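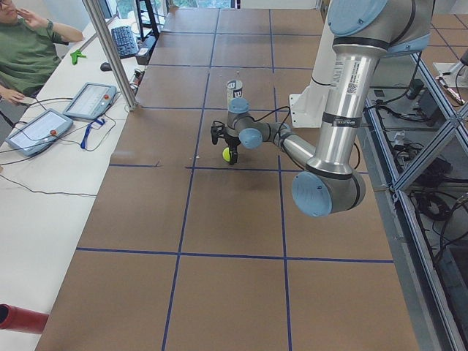

*Fig. 1. Arm at the work table, ball in the gripper. Operator's desk at left, with two teach pendants.*

## Week 4: Who does the job after the robot gets the job?

Notes by Adi Subramaniam. Bring the Durkville reading to the tutorial, preferably having opened it.

The textbook says a workplace has tasks, and automation takes some of them away. Fine as far as it goes. The textbook is less forthcoming about the tasks that turn up the next morning, which tend to have no job title and no pay grade.

Start with the desk in Fig. 1. A packing job used to be a person and a box. An arm on the same job comes with pendants, emergency stops, cabling and somebody in a chair. The vendor's brochure calls this "unattended operation".

### Case: Grustholm packing shed

Grustholm packs sporting goods. Before the changeover, a packer named Thaddeus Abernathy could fill 2,000 cans in a shift and hold a conversation about the cricket throughout. Management bought the Laltov cell in December. In its first full shift it managed 981. By the end of the quarter it was doing 1,346, and the quarterly report had a graph with a very encouraging slope and no mention of Thaddeus.

He was retrained as a cell operator. His own summary, from the interview in your reader: "I used to be tired in the arms. Now I'm tired in the eyes." 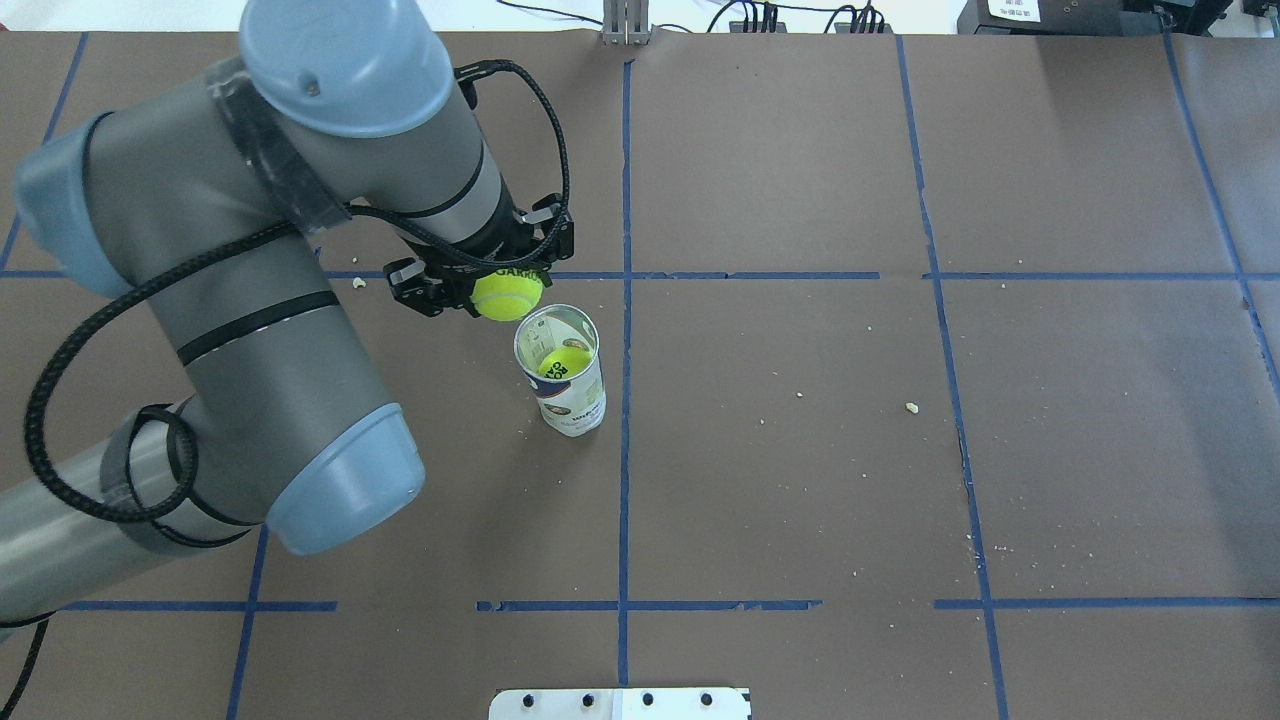
*Fig. 2. Second ball held over an open can. One is already inside.*

Consider what a packer knows about this step without being told. A can has a rim. A ball goes in better straight than sideways. If it catches, you wiggle. None of it was in Grustholm's job description, so none of it was in the costing, and the integrator billed separately for the wiggle.

Key term: **tacit knowledge**. Things workers know that the organisation finds out about when it has to pay for them.

### The new small jobs

Maes (your second reading) sorts the leftover work into minding, mending and tidying. Minding is watching for a stop. Mending is clearing one. Tidying covers everything that keeps the place legible to the machine: lines where the lines should be, cans where the program expects cans. 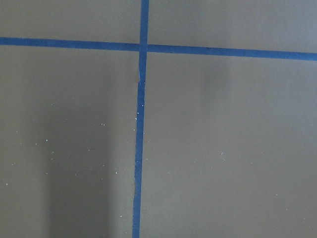 Tidying is the one to watch in an interview transcript, as people apologise for mentioning it. The Grustholm operators logged 314 stoppages in the first quarter, and the column for cause was filled in by whoever was on shift. "Can moved" is popular. So is "unknown", and one person wrote "sulking" for most of a fortnight. The engineers wanted that column standardised. Maes argues it was the best data in the building.

Note also who got which job. Mending went to the trades, with a loading. Minding went to former packers, at the old rate. Tidying went to whoever was standing nearest.
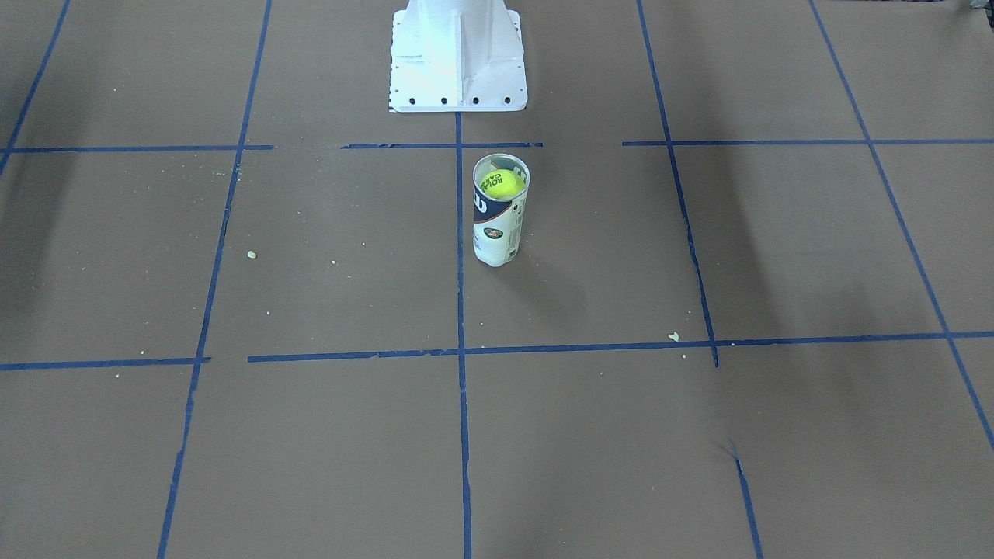
Pay is the obvious dispute, but pace caused more grievances. A packer can slow down before lunch and catch up after. An operator waits at the cell's speed, and waiting doesn't look like work to a supervisor walking past. Two operators were spoken to about sitting down. The chair had been supplied with the cell.

### For the tutorial

- Read the Durkville agreement, clauses on reclassification only. Mark every place the word "assist" appears and decide who is assisting whom.
- Pick a job you've held. List the parts you were never trained to do but would have been sacked for skipping.
- Should Thaddeus be paid as a packer, an operator or something else? One page, and please take a side.

Essay plans go in the box outside my office.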